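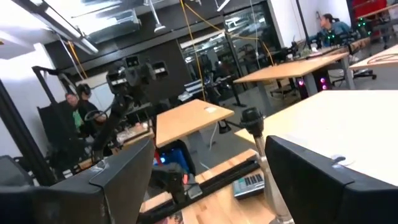 Bench notebook, Kovivico shop, June, 4:10 pm

Tables again. Went over the butcher-block top before anybody could put more on it. The long black rail stays where it is. I proposed moving it in the spring and was told it had been aligned, in a tone that closed the matter.

Oil: Brulton, the hard-drying one. Sanded the free end of the spare top at 200, then 400. Stopped at 400. The can says go finer, but the can doesn't have to share a room with the dust. First coat on at lunch, still tacky at 3:30. Label says 6 hours, so I will believe it at 9 and not before.

The little gray keypad is back by the rail. It has a drawer. It has never, to my knowledge, slept in the drawer.

Post and clamp: wiped the post, snugged the clamp. If you borrow the hex key for it, put it back on the hook — the hook is the thing with no hex key on it.

White cable under the honey-colored table still hangs down toward the floor. Need clips, adhesive kind, 17 mm. Orakzai order goes in at the end of the month, add them to that. Same order: felt pads for the far table, which honks on the concrete whenever it gets nudged.

Computer with purple lights under the back table: vacuum the vents, leave the lights alone. I asked. People have feelings about the lights.

To do
- second coat, spare top
- clips, felt pads
- return Gindumura catalog, or admit we're keeping it
- office chair: one caster squeaks, try wax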